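Home | Chapters | Glossary | Log in
We use cookies. OK / Settings

Chapter 5: The Refrain

Why a line comes back. Start with "Kustby," the Nurent song - 131 words, and 50 of them are the refrain. Sing it once, plain. Sing it again after the verse about the father and it's a diffrent line. Same words.

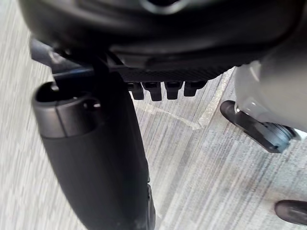

Same tune, too. So what changed? The verse did. Keep that in mind for the exercises.

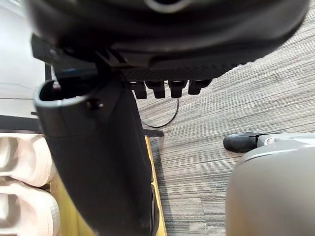 Verses first, then. Four lines, mostly, and the last one does the odd job. Look at the black tabs hanging in a row - four of them, the rightmost set a little higher. Fourth line of a verse, same idea. Lifts a bit, hands over to the refrain. 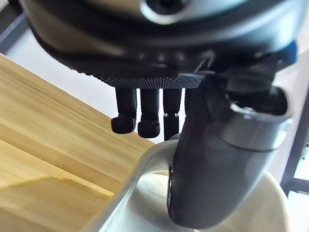 Mondik works the other way round. Refrain first, cold, no context. You dont know who "she" is until verse two.

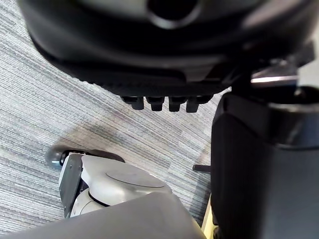

Fig. 5.1 Four small black shapes, side by side.

Before reading on, pick a song you know by heart. Write out the refrain only. What's missing?

Comments (2)
Vaida Ķēniņš: Used this in June, went fine. Where's the Szilágyi song?
reader200: chapter 6 I think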